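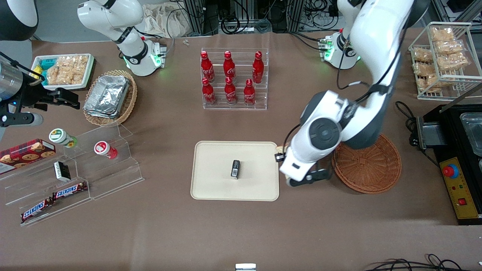 The Small Shop Comeback Runs on Referrals

If you run an online store with more ideas than ad money, you have probably thought about paying other people to send you customers. I've been writing about affiliate programs for years, and I have never been as excited about them as I am this winter. The little shops have figured them out!

Take Skirnell, a two-room fountain pen shop that sells ink, notebooks and a frankly dangerous number of blotters. Last spring it opened a referral program to anyone with a blog, a newsletter or a decent following on a pen forum. It now has 124 active partners. Most of them send a sale or two a month, a handful send dozens, and the shop treats them all the same way: same rate, same samples, same cheerful email when a new ink comes in.

What I love is how ordinary the partners are. One writes about keeping a garden diary. Another reviews paper for left-handed people (as a lefty, I read the entire archive in one evening). They were already telling their readers what to buy, and the program pays them for it.

Pay on time, every time

Ask any group of affiliates what makes them drop a store and late payment comes up before anything else. Otico, which sells reading glasses and cases, used to hold commissions until a partner had earned $40. Plenty of people never got there. They would make three sales, see nothing in the bank and quietly take the link down.

In the fall Otico cut the minimum to $19 and moved payday to the first of the month. Partners who hadn't posted in half a year started writing again, and some of them went back and fixed old links on pages that had been sitting there collecting readers the whole time. Such a small change, and what a difference! 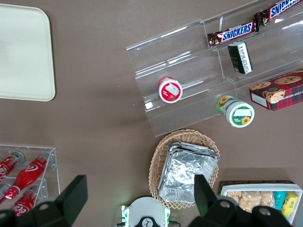 Give people something to say

A banner is fine. A story is better. Lepik, a maker of wool socks and hats, sends every new partner one free pair and a page of plain facts: where the yarn comes from, how to wash it, which sizes run small. That last bit gets quoted constantly. Readers trust a writer who says the medium is tight in the heel -- and then they order a large.

Lepik also answers questions from partners the same day. I tested this twice under my own name and once under my cousin's, and all three replies came before dinner.

Picking your tools

You can start with a spreadsheet and a stack of coupon codes, and for the first ten partners I think you should. You'll learn who sells and what they sell before spending a cent. After that, tracking software saves real hours. Gutis is the one I keep running into among shops this size, mostly for its simple monthly report, and it handles returns without making anybody do math. Whatever you choose, place a test order through a partner link yourself, then cancel it and see what happens to the commission.

Do write down your rules, too. How long does a click count? Can partners bid on your store name in search ads? Do they get paid on gift cards? Skirnell's rules fit on a single page, and over half of that page is about disclosure, with sample sentences partners can copy.

In March I'll look at what happens when a partner gets bigger than the shop.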